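The left unit had come back from Plisbridge with a tag that said PASSED, and it would not hold zero.

I read the tag twice. Then I put the unit on the bench stand, connected the supply, and ran the jaw from full open to full close and back again. The counter should have returned to 0. It returned to 3. I ran it again and it returned to 3 again, which was the first useful thing it had told me. A fault that wanders is a bad week. A fault that repeats is an afternoon.

At the time I was the only technician on the Sutherland cell. The cell had two grippers, a left and a right, built to the same drawing and never quite the same in use. The right one had gone 108 shifts without attention. The left one had been to Plisbridge twice. Plisbridge was the depot, four hours away by van, and it did good work on anything that could be seen with the cover off. What it could not do was run a unit beside its partner, since we only ever sent one.

The service manual was the Tukley manual, ninth section, jaw drive and linkage. I had my own copy with the corrections written in. Step one was to isolate the supply. Step two was to open the jaw by hand and feel for a tight spot. The left unit had no tight spot. It moved the way a drawer moves when the runners have been waxed. I wrote that down.

Step three was to check the pivot pins for lift. A pin that has crept upward will let the arm tilt under load, and the pad will then meet the work with its edge first. I put the dial gauge on each pin in turn and pushed from below with a plastic wedge. The reading was inside the limit at every position. I wrote that down too.

Step four was the pads.

The log for the left unit had an entry from September, in handwriting that was not mine. It said: "Pad changed. Marks on soft goods before, none after." There was no part number. The writer had moved on to the Zovska site before I arrived, and I knew the hand only from the log. It was a neat hand. It pressed hard on the downstroke and it left out part numbers.

I took the pad off and measured it. The Tukley table gives one thickness for the standard pad and another for the soft pad. Mine matched neither. It sat between them, closer to the soft one. I cleaned the faces of the caliper and measured again at both ends and in the middle. The pad was even along its whole length, so it had not worn to that size. It had been made to it.

A thick pad on one side of a jaw does a simple thing. The two sides meet early. The drive reaches its torque limit before the counter reaches the end of its travel, and the controller, which trusts the motor more than it trusts the counter, calls that position closed. On the next opening it works back from there and arrives 3 counts out. Nothing is broken. The machine is correct about something it was told wrongly.

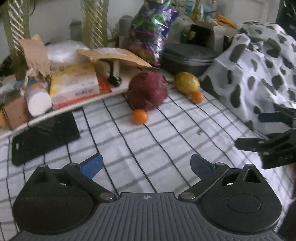
There were two ways to go. I could fit a standard pad, reset the table, and send the unit back to work as drawn. Or I could keep the odd pad and teach the controller its real thickness. The first was in the manual. The second was in the manual as well, in small type, under a heading that said it should be done only with a written reason.

I fitted the standard pad. I torqued the screws in a cross pattern, ran 10 full cycles without load, and read the counter after each one. It read 0 every time. I moved on to the load check, where the jaw closes on a foam block at the low force setting and holds it while the stand is tipped. It held. I released it and looked at the foam under the bench lamp. There was a line across it, thin and straight, where the edge of the pad had been.

I checked the angle of the arm. It was in limit. I checked the other arm and that was in limit too. I turned the foam over and tried the clean side, and got the same line in the same place.

So I went back to the log and read the September entry again. "Marks on soft goods before, none after." The writer had seen the line. The writer had gone through the pins and the arms, as I had, and found them all inside their limits, each a little to the same side. Add up enough small errors that agree with each other and you get one that shows. The odd pad had been cut to take it up. It was good work. All it lacked was a change to the table, so for as long as it was fitted the counter had been wrong and the fruit, or whatever went through the cell that month, had been fine.

The Plisbridge check does not use foam. It uses a steel gauge block, and steel does not mark.

I took the standard pad off and put the odd one back. I entered its measured thickness in the controller, left side only, and saved the old table under a separate name. Ten cycles, zero each time. Foam block, low force, hold, tip, release. I held the foam under the lamp and turned it until I was satisfied that the surface was plain.

Then I ran the left against the right, both jaws closing together on the same command, and watched the two counters on the one display. They came in side by side. On the third run the right was one count behind, and on the next run it was not. I let it go on until the motors were at working temperature and the difference did not come back.

The written reason took longer than the repair. The form has a box for it the size of a matchbook. I wrote: "Arm and pin errors in limit but additive. Non-standard pad compensates. Table now agrees with pad." I added the thickness. I left a space where the part number should go, looked at it, and gave the pad one: L-1. I scratched the same mark on the back of the pad before the last fitting, where the next person would find it with the screws out.

I made a copy of the page and put it in the internal mail for Zovska, with the September entry circled and no note. It was past six by then. I isolated the supply, closed both jaws to the parking position, and cut the Plisbridge tag off the left unit.

The answer came back with the next parts delivery, folded inside a bag of screws. It was my own copy. Beside the circle, pressed hard on the downstroke, was one line: "Check the right one at 9 o'clock, cold."

I set the alarm for eight.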